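In Defense of the Ugly Fingertip
26 December 2022

I have been reading gripper comparisons for a good many years now, and I have written a few of them myself, so please take what follows as coming from somebody who is partly to blame. We compare grippers the way people used to compare cars, by the numbers on the sheet. Stroke, closing force, payload, price, how many fingers. Then we pick the one with the best column and put it on an arm, and the first afternoon in a real kitchen we find out that most of what we wanted to know was never in the table at all.

My own conversion came in August, when I was helping with a long comparison for a little outfit called Trundance. They had two candidates, the Cevar hand and an older parallel gripper from Nikolaidis, and they wanted a recommendation by the end of the month. I had a spreadsheet with 3326 logged grasps in it and I was terribly proud of that spreadsheet (I had color-coded it!). It said the Cevar was better by a comfortable margin. Everything in it had been picked up off a flat bench with nothing else standing nearby, and I am a little embarrassed to say that this didn't bother me in the least.
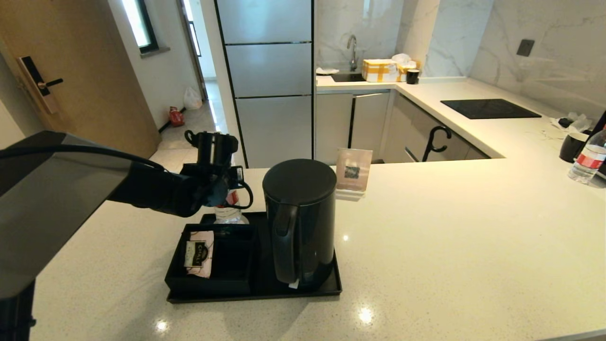
Opinion | Hands and Tools

A kettle is a wonderful judge of a robot. It has a handle that only makes sense from one side, a body that is round and smooth, and it nearly always lives on a tray with other things, a box with a tea sachet in it, say, and a water bottle standing behind. A hand that wins on the bench by being wide and clever can lose here just by being wide. You have to bring it in past the bottle and over the box, and every bracket and every loop of cable comes along for the ride. I would like to see a column for that in somebody's table. Call it elbow room, or knuckle room if you prefer. I don't know what the unit would be, and I suspect that's why it never gets measured.

The other thing a kettle teaches you is to care about surfaces. Matte plastic, polished stone and thin paper all want something different from a fingertip, and the fingertip that comes in the shipping box is usually a compromise between materials that the maker happened to have on hand. People who use grippers every day know this perfectly well, which is why their fingers never look like the ones in the catalog. They glue things on. They file things down. They wrap them, and when the wrapping wears through they wrap them again over the top, and after a few weeks the thing looks as if it had been in a fight.
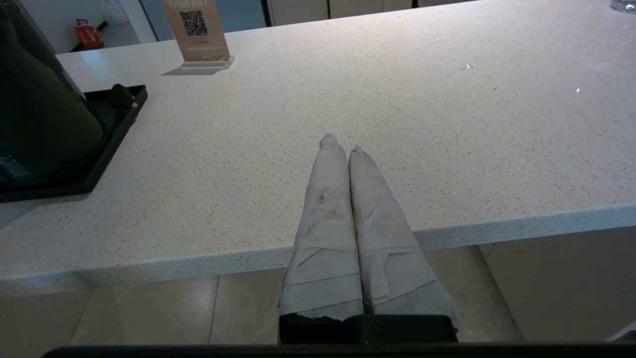
I used to tidy all of that away before a comparison. It seemed only fair, you know, every gripper in its factory state and no favors for anyone. I have come around to thinking it was the least fair thing I did. A gripper that takes kindly to a bit of cloth or tape, with fingers simple enough to cover and plain enough to cover again, has a quality that its owner will be grateful for every single week. The Nikolaidis is like that – two straight fingers, no fuss, nothing you can ruin with a roll of tape. The Cevar has lovely molded pads, and the moment one of them wears you are waiting nine days for a replacement from Flustport, and you can't cover the pad in the meantime without upsetting the contact sensing underneath.

I do see the other side of it. If you let everyone dress up the fingers however they like, then you are no longer comparing grippers, you are comparing people with tape, and some people are a good deal handier than others. Results get harder to repeat. A friend in the trade scolded me at length about this over lunch and I hadn't much of an answer for her, except to say that I would gladly trade some repeatability for a result that meant something in a room with a sink in it. We could at least write down what was put on the fingers, and how often it had to be changed – that's one more line in the log, and I'd read it before I read the closing force.

In the end I told Trundance to buy the Nikolaidis and spend what they saved on a second wrist camera. The spreadsheet still says I was wrong, and I have left the colors just as they were.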